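Bamboo tile mat on the bed - how do you stop it migrating in the night?

Freya Sugden
5 August 2024
3 comments · 14 shares

Our bedroom faces west and by bedtime it is the temperature of a decent casserole. My sister swears by those mats made of little bamboo tiles, so I bought a Vondex one for 60 quid and laid it over the sheet. It is cooler, I'll give it that. But it creeps towards the foot of the bed all night and I wake up on plain cotton with a grid printed on one shoulder. Do I need clips? A different sheet? A different husband?
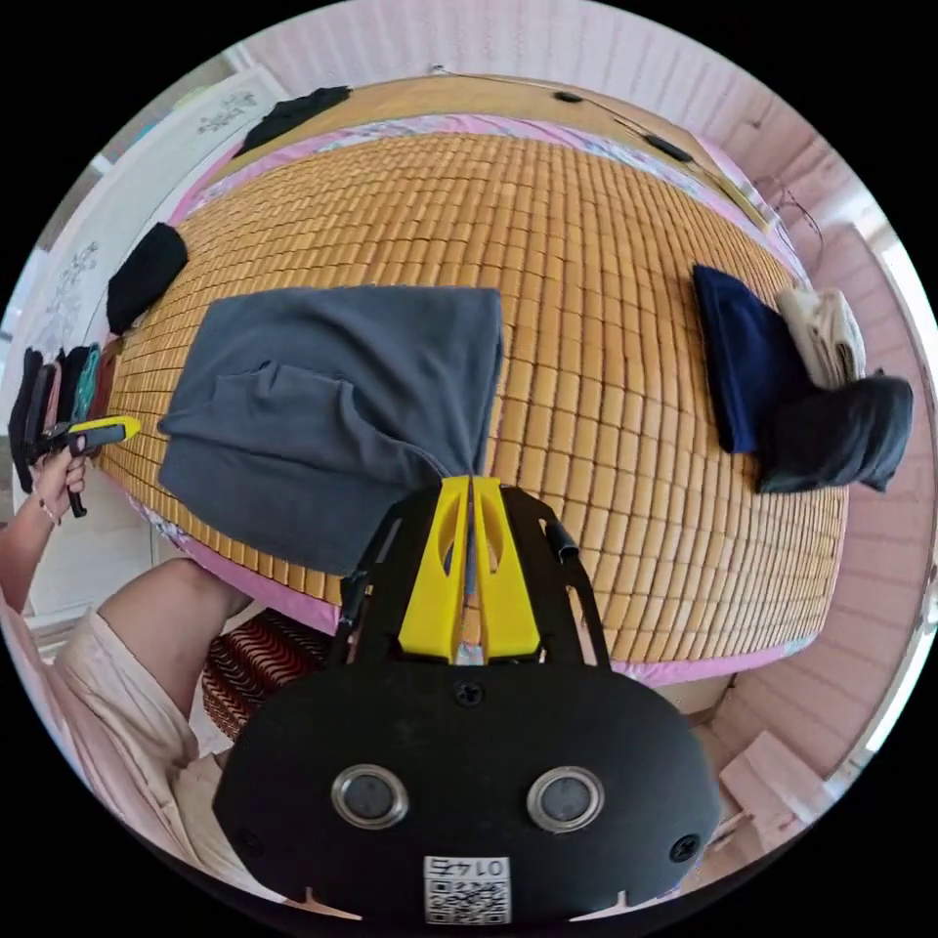 Bamboo mat over the pink floral sheet.

Also, how do you clean the thing? The leaflet says "wipe with care" and then moves on to the warranty.

Leandro Marín
19 helpful votes

I've slept on one every summer since I was a boy, so here goes. The creeping is nearly always the sheet. Anything silky or brushed lets the mat slide, and so does a loose fitted sheet over a deep mattress.
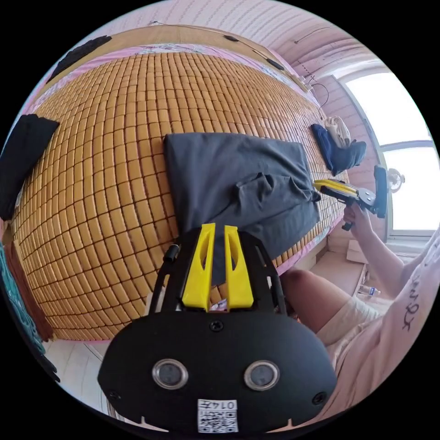 Get a bit of that rubbery mesh that goes under rugs, cut it a hand's width smaller than the mat and put it in between. I've had mine down for years. Clips work too, until you roll on to one.

For cleaning, use a cloth wrung out until it's barely damp, go along the rows, then stand the mat on its edge by an open window until the threads are dry as well. Don't soak it. I soaked one once and it smelt like a pond until December.

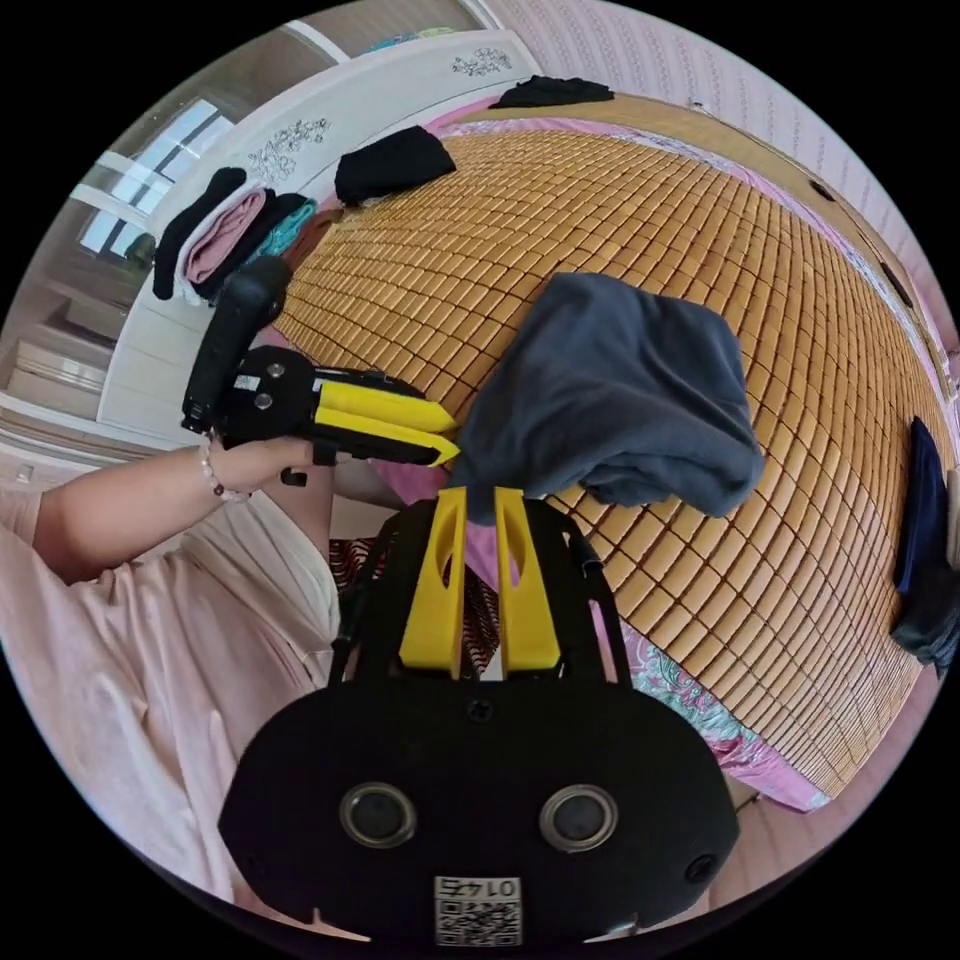 Some people put a thin sheet on top as well. You lose a little of the coolness but you keep your arm hair, so it depends what you value. For storage, roll it and don't fold it, and keep it away from radiators.
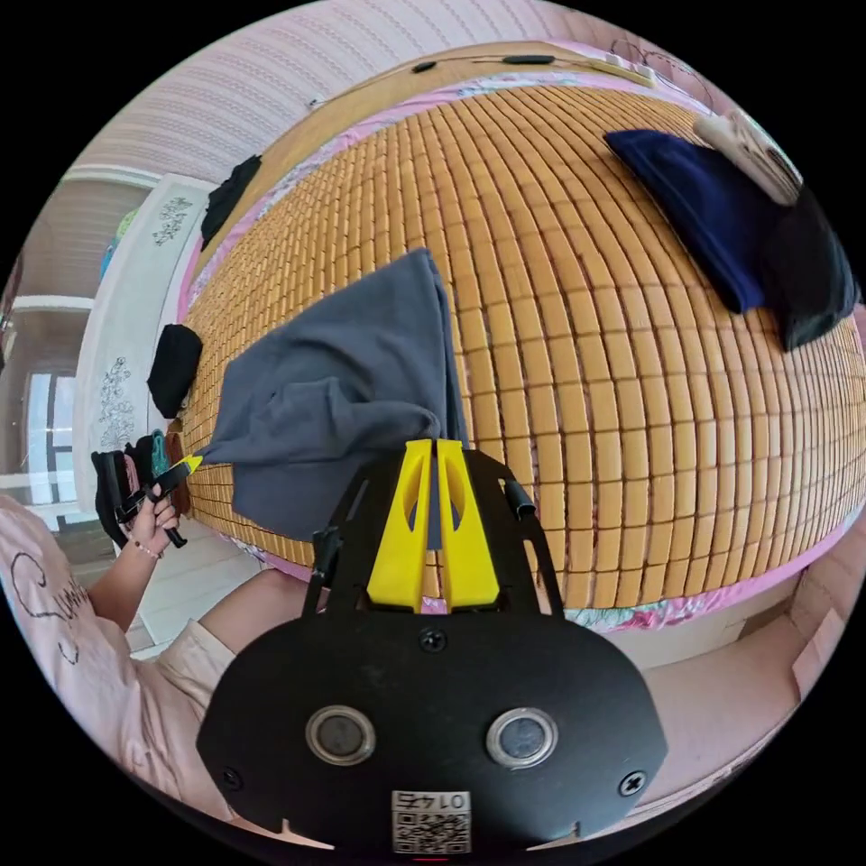 The tiles run in rows, with the sheet showing at the edge.

2 comments

Garcia
1 helpful vote

Buy a fan.

Vornitz
0 helpful votes

Had the Flisov one, same problem. I safety-pinned the cloth border to the mattress cover and it hasn't shifted, although changing the bed now takes most of Sunday. Can't help with the husband.

Share · 300 views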